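Jesteck Ground Stabilization Grid
Product information for unpaved access tracks, yards and temporary parking

The Jesteck grid is a cellular ground panel supplied by Witkowska for sites where vehicles must cross loose sand or dry soil. Panels are laid flat, pinned at the corners and filled with material taken from the site. No concrete base is required.

Suitability of the ground should be established before an order is placed. The grid is intended for open, level land with a soft surface layer, particularly where repeated traffic has begun to form ruts.

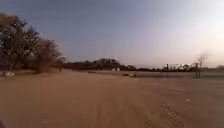
Each panel measures 105 by 105 centimeters and has a cell depth of 41 millimeters. Panels lock together along all four sides and may be cut with a hand saw to follow a bend. Standard pallets hold 200 panels. Part pallets are supplied on request, subject to a handling charge.

Preparation

Large stones and litter should be removed by hand from the full width of the route. Existing ruts are to be raked level and the surface lightly compacted. On powdery soils, the Toston separation fabric must be laid beneath the panels with an overlap at every joint. 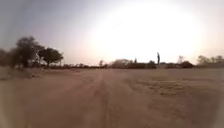

Worn track with parallel ruts on bare, sandy ground.

Layout

The route should follow the line drivers already use wherever possible. Where vehicles leave the main line to turn, additional panels are needed on the outside of the curve. The edges of the grid should finish level with the surrounding ground.

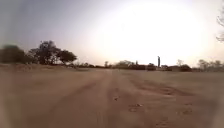
Main wheel tracks, with fainter tire marks curving off to the right.

Ordering

Item 1235: Jesteck panel, sand color
Toston separation fabric: sold by the roll
Corner pins: sold separately

Site assessments are arranged by Bożena Laskowska. Questions about delivery and returned pallets should be addressed to Jadwiga Marciniak at the Tatovness depot. The current price list is valid until the end of February.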